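Pre-session inspection: PC strip-down cell, Starnent workshop
Last updated: December

Category: Checklists / Data collection / Manipulation

Completed by: Sofia Barros
Task set: Hepburn (desktop computer, drive and cable handling)
Sessions planned: 9
Start: 8.40 am

Fill in every line. Write OK, FIX or N/A, then a comment. If a line says FIX, no recording starts until it has been signed again.

1. Power and case

1.1 Mains lead removed from the computer and put on the hook -- OK.
1.2 Power button held down after unplugging -- OK.
1.3 Side panel off and stored away from the work area -- OK. One corner of the panel is sharp. Taped.
1.4 Case lies flat and does not rock when pushed by hand -- FIX, then OK. It moved when the arm pressed on the drive bay. Rubber mat added, checked again, no movement.
1.5 Loose screws removed from inside the case -- OK. Two found.

2. Arm and gripper

2.1 Emergency stop pressed and reset, from both positions -- OK.
2.2 Speed limit set for shared work -- OK. Still on the lower setting from last time. Leave it there.
2.3 Finger bolts checked with the hex key -- OK. One on the outer link took a small turn. Marked with paint pen.
2.4 No cable rubbing on a moving link -- OK, but look again at the halfway break.
2.5 Wrist camera fixed and lens wiped -- OK.

3. Work inside the case

3.1 Operator knows which parts are targets and which are not. Targets for this set are the blue drive tabs and the drive. The motherboard is not a target.
3.2 Gripper comes in over the metal frame and keeps clear of the memory slots -- FIX. On 2 practice runs the left link came down lower than I would like over the slots. Approach point raised, third run was fine.
3.3 Cables left where they naturally fall. Do not tidy them between examples. The Plorkier model did badly on messy wiring, and neat cases are no use to us.

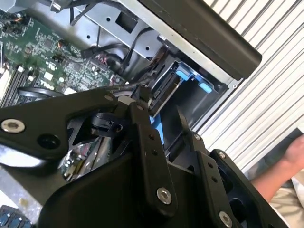
Item 3.4: gripper in the open case, with a hand close to the tip.

3.4 Hands -- comment needed. A second person may reach in to reset a part only when the arm is stopped and the operator has said "clear" out loud. This applies to short resets as well. Sleeves pushed up or fastened, no loose cloth near the finger plates. I have asked for the rule to be printed and put up at the bench.

4. Recording

4.1 Disk space checked -- OK.
4.2 Each example starts with the gripper open and outside the case -- OK.
4.3 Failed grasps are kept and tagged "miss". Do not delete them -- OK. The operator had been deleting them. Explained why we want them.
4.4 Any example with a hand in view while the arm is moving is tagged "person" and sent for review -- OK.
4.5 Break every 30 minutes, arm parked -- OK. Timer on the shelf has a new battery.

5. End of session

5.1 Arm parked, emergency stop left pressed in.
5.2 Board looked over for bent pins or scraped parts. Write down the slot or header if damage is found.
5.3 Count of good examples entered in the log. The target for the whole set is 2000.
5.4 Case swapped if any blue tab has gone white at the bend.

Open points: print the hand rule (3.4). Ask Serville for spare drive tabs -- we are down to the last bag.

Signed: S. Barros

Related items
Gripper bolt check, monthly
Tagging guide: miss, person, dropped part
Hepburn task set: list of cases
Reporting a near miss at the bench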